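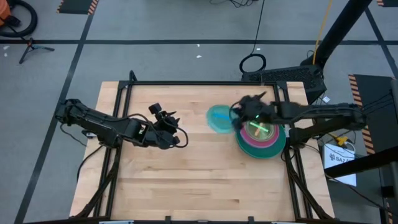

Figure 3. Plastic plates on the wooden tabletop during a stacking trial. A translucent teal plate is tilted beside the stack; a small stick and a tan object lie on the top plate.

3.2 Plates that are not empty

The rules in Section 3.1 treat a stack as a simple order of sizes and assume that every plate is clean. In real homes this is seldom so. In the interviews made in November, many people told us that they pile the plates first and think about the leftovers later, at the sink. Ivone Assunção, who coded the interviews, gave this habit the name "late scraping", and we keep her term here.

Late scraping changes the stack in two ways. First, a plate with something on it does not sit flat under the next one. In Figure 3 the dark green plate is at the bottom, the pink one above it, and the lighter green-yellow plate on top carries two small items. Any plate placed over them would rest on the items and not on the rim. Second, people avoid to cover food, even when they plan to throw it away. They start a new pile, or they hold the next plate in the hand while they decide.

We coded 321 trials in total. In 283 of them the stack was finished as one pile. The other trials ended with more than one pile, and the top plate of the first pile was in most cases a loaded one. We did not find a similar effect for color. Participants in the Clerkau group said that they like to keep matching colors together, but their stacks do not show it — the colors are mixed in nearly every pile.

The material of the plates also needs a remark. Plastic plates are light, and a stack of them can shift when the upper plate is put down at an angle. The earlier Stöckli set was ceramic, and for this reason we do not compare the two sets directly. A tilted plate was coded as "in transfer" until it was fully supported by the stack or by the tabletop. When the two coders did not agree, Rupert Eberhard made the final decision.

One limit remains. Our small items were dry and did not stick, so the results say little about sauce or soft food. This question is taken up again in Section 5.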